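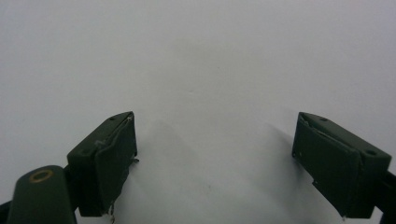
How long does the night ferry take to reach Inach?

Six hours in fair weather, and nearer nine when the wind comes from the north.

She had asked it at the window in Meltberg, and the clerk gave the same answer she'd been given as a girl. He slid the ticket under the glass. Cabin 62, lower deck. She had wanted a seat in the lounge but the lounge was full of schoolchildren going home, so she paid the difference.

It was October and the sea was flat. She ate a cheese roll at the rail and watched the harbour lights go. Then she went down and lay on the bunk in her coat with the parcel beside her.

The parcel was the clock from her mother's kitchen. It had come from Inach in the first place, before the war, and her mother's letter said that it was to go back. The letter didn't say to whom. It gave a house on the quay with a blue door, and under that the words "they will know it".

She didn't sleep. Through the wall a man was coughing, and further along someone had a radio on low. At two she unwrapped the clock, wound it, and held it against her ear. It ran for a minute and stopped, as it had always done unless it stood on the shelf above the stove. Her father used to say the shelf was crooked and the clock was crooked, and between them they kept time.
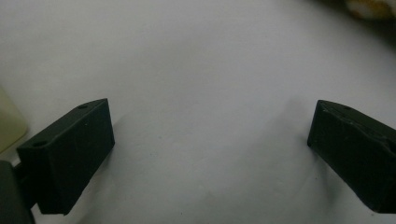

She wrapped it up again and tied the string with a double knot.

They docked at ten past five. There was one café open and she had tea there, and asked the woman behind the counter about a house with a blue door.

"They're all blue," the woman said. "The council did them."

So she walked the quay with the parcel under her arm. There were a good many doors, and the woman was right. At the first house a boy in pyjamas told her his parents were asleep. At the second there was no answer. At the third an old man opened up and looked at her, then at the parcel, and she began to undo the string. The knot was too tight. He went in and came back with a bread knife.

"That's the one from the stove wall," he said, when the paper was off.

He took it through to the kitchen and she followed him. Above the stove was a shelf, fixed a little lower on the left. He set the clock on it and wound it, and they both stood there with their hands in their pockets, listening.

"She owed us 300 for that," he said after a while.

"I can pay you."

"No," he said. "Sit down. Do you take sugar?"

More stories

The Lamp at Wei
Two Winters in Meltberg
What the Baker Kept
864 Steps
A Coat for the Crossing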